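Subject: Re: [cell-practice] Draft 3 of the tabletop rules, section on reset

On Saturday the Filtitz group wrote:

> We read draft 3 and mostly agree with it. Two things.
>
> First, the 60 second wait after a stop seems long for small arms on a table. Our people will skip it.
>
> Second, the draft says an operator has to "confirm the layout" before each run but never says what a layout is. At Mussa they take it to mean the trays only. We take it to mean everything the arms can reach.

Thanks for reading it closely. Answers in order.

The wait. I'm fine with cutting it to 20 seconds for arms that are bolted to a bench and running at reduced speed. Full speed stays at 60. The Skodotden log has 3000 runs in it now and the short stops are nearly all dropped parts, so a long wait mostly costs time there. I'd still like the operator to say "clear" out loud before restarting. Draft 4 will have both numbers in a table.

The layout. Your reading is the one I meant. It covers trays, parts, loose buttons, cables, and anything else inside the reach of either arm. Trays go down first, then the parts, then the arms move to the start pose. If a part is meant to sit outside its tray, the run sheet has to say so — otherwise it counts as misplaced and the run is marked.

Also, Cotetti asked for a review every 200 runs instead of every month. I've put that in, and July is the first month it applies.

One more point on practice buttons, for section 5: 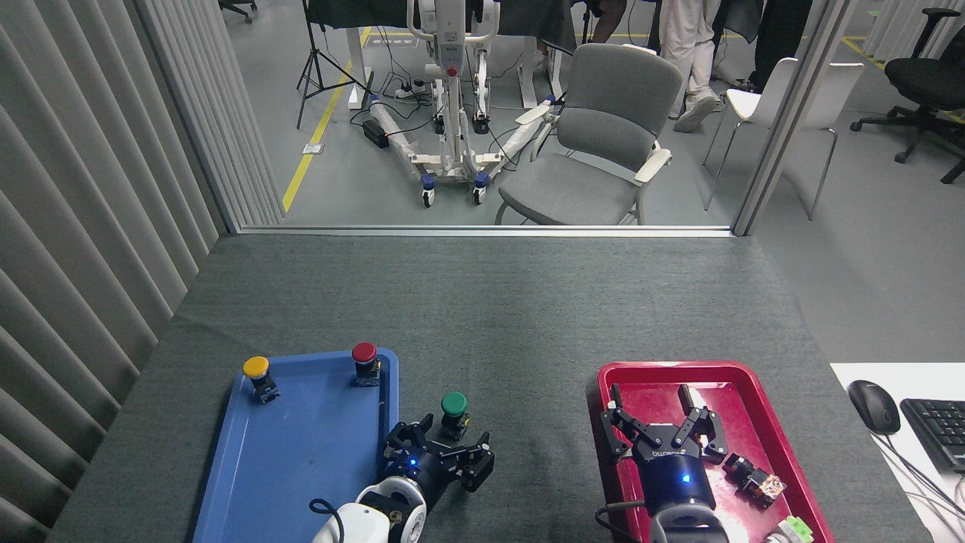 Can a button that is part of the task also serve as the emergency stop? It should never do both jobs. The emergency stop has to be wired on its own circuit, fixed in place, and kept out of the set of things the arms are asked to handle.

I'll add that as 5.3. Please send wording changes to the list and not to me directly, so the other sites can see them.

Draft 4 goes out once the table is done.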